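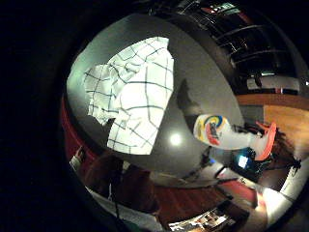

Figure 4. White cloth with grid pattern.

4 Cleaning and Care of the Wokano Worktop

4.1 General

The worktop shall be cleaned at the end of each working day. Cloths should be white or light in colour, so that dirt shows and dye is not passed to the surface. Coloured lines or checks are acceptable if the cloth has been washed at least once before use.

4.2 Daily cleaning

1. Clear the worktop and close both side flaps.
2. Brush crumbs and dust towards the front edge.
3. Dampen a cloth with warm water and wring it out well.
4. Wipe along the length of the worktop, turning the cloth as it becomes soiled.
5. Dry with a second cloth. Do not leave water standing in the joints.

Note: Stubborn marks may be treated with Pindeck cleaner, part no. 322, diluted as stated on the bottle.

CAUTION: Do not use wire wool, scouring powder or bleach. Do not place items hotter than 70 °C directly on the surface.

4.3 Yearly oiling

Oil the worktop each January, using part no. 854. Apply a thin coat, leave overnight and wipe off any excess.

CAUTION: Oily cloths can catch fire without a flame. Lay them flat outdoors to dry before disposal.

Replacement joint strips (part no. 268) may be ordered from Rautiainen, Stumside branch, for the attention of Veikko Kokkonen.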